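How a council vote is counted

A council is a group of people chosen to make decisions for a town. In Trorstead, the council decides on things such as bus stops, bins and parks. Before a decision is made, the members read a report and discuss it.

Voters choose the members at an election. Each voter marks a paper and puts it in a sealed box. The mark is secret.
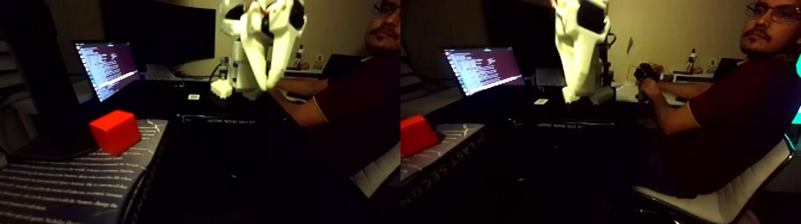

Reading time: 1 minute

When voting ends, the boxes are opened and the papers are counted. Suppose 700 papers are put in. If 40 are marked wrongly, they are set aside and do not count. The other 660 are sorted into a pile for each candidate. The candidate with the largest pile wins the seat.

If two piles are very close, a candidate may ask for a recount. The papers are then counted again from the start.

Word to know
Candidate: a person who asks to be elected.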